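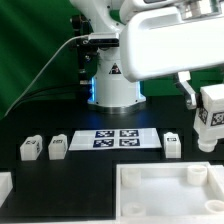 Page 2

Ticket 418: Printed tags come out speckled, black areas not solid
Opened by: Vega Cifuentes
Location: Bench room, black table
Category: Print supplies
Priority: Normal
Related: 396 (closed)
Status: Resolved, pending restock

Problem as reported

The black squares on our printed tags look grainy. There are small light specks through the black, worse in the larger solid areas than in the narrow ones. The white shapes have slightly fuzzy edges. The tags are the ones that go on the sides of the small white blocks used at the black table. The sheets are Cemard matte label stock, printed on the Skernley in the hallway from the same file as always.

I reprinted the sheet twice and got the same result both times. Text documents from the same printer look fine to me.

What I need is a black that is even across the whole square, and a finish that doesn't shine under the room lights.

Vega

Support, 9:20 a.m.

Thanks for the detail. A few questions before we send anyone up:

Which tray are you feeding the labels from?
What paper type is selected in the print window?
Are the specks in the same spots on every sheet, or do they move?
Was the label pack opened recently?

Please don't clean the drum yourself. In ticket 396 it got scratched with a paper towel and had to be replaced.

Vega, 10:05 a.m.

Tray two. Paper type says Plain. I never changed it, and I don't know if anyone else did.

The specks move. I held two sheets against the window, one over the other, and they don't line up.

The pack was open when I got here in November. It was on the shelf under the window, out of its plastic sleeve. We have used more than 54 sheets from it and I can't say when the specks started. Older tags look better, but some of those may have come from a different pack.

Support, 10:30 a.m.

Specks that move usually point to the paper or the paper setting. A mark on the drum would repeat at the same distance down each page. Please try the following, in this order, and print one sheet after each step.

1. Set the paper type to Labels. This has to be changed in the print window and also on the printer's own panel. If the two disagree, the panel wins.
2. Turn off Toner Save. It is under Quality, on the second tab.
3. Set scaling to 100 percent. It won't affect the specks, but Fit to Page changes the size of the tags.
4. Feed from the bypass slot with the label side up, one sheet at a time.

Mark each sheet on the back with the step number so we can compare them.

Vega, 11:45 a.m.

Results:

Step 1. Better. The specks are smaller. The panel was set to Plain as well.
Step 2. Toner Save was on. With it off, the black is a lot darker. Still some specks near the middle of the big squares.
Step 3. It was already at 100 percent.
Step 4. No difference that I can see, but the sheet came out flatter.

I put the step 2 sheet next to one of the tags in use. From arm's length the new one looks solid and the old one looks dark gray. Up close both have grain.
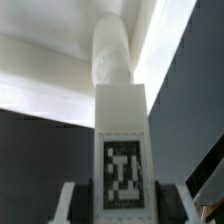
I also rubbed a corner of the step 2 sheet with my thumb and a little black came off. The step 1 sheet did the same. I didn't try it on the plain paper.

Support, 1:10 p.m.

The rubbing is useful to know. Toner that comes off on your thumb hasn't bonded all the way to the sheet. With the paper type on Plain the printer runs cooler and faster than label stock needs. Labels should have fixed most of that, so what's left is probably the stock. Packs kept open on a shelf take up moisture, and a shelf under a window is a poor place for them.

I'm sending up a sealed pack of the same Cemard matte. Let it sit in the room for an hour before you open it. Print one sheet with Labels on and Toner Save off, then do the thumb test again.

Vega, 3:25 p.m.

New pack printed. The black is even. I can find a couple of specks if I hold it close to the lamp, none at normal distance. Nothing comes off on my thumb.

A separate question on finish. Somebody here suggested a clear spray over the tags so they last longer. We have a can of Rurkia satin in the cabinet. Would that hurt anything?

Support, 3:40 p.m.

I would skip it. Satin is shinier than the bare label, and you said you want no shine. It can also lift toner at the edges when it goes on heavy. If the tags get scuffed, reprint them.

For putting the new ones on:

Peel the old tag slowly from one corner.
Wipe off leftover glue with a dry cloth first. If that isn't enough, use a little rubbing alcohol on the cloth and give it time to dry.
Cut the new tag with a metal ruler and a fresh blade. Keep the light border around the black square, it is part of the tag.
Set down one edge and smooth across to the other. Keep your fingers off the black.

Vega, 4:50 p.m.

Did two blocks that way. One tag went on crooked and I redid it. The rest can wait for tomorrow.

I threw out what was left of the open pack. The new one is in its sleeve in the Pap cabinet, lying flat, with the settings written on the front. Can you add another pack to the next supply order?

Support, 5:05 p.m.

Added. I also saved the settings on the Skernley as a preset called Tags, so you can pick it from the list. The ticket stays open until the pack arrives.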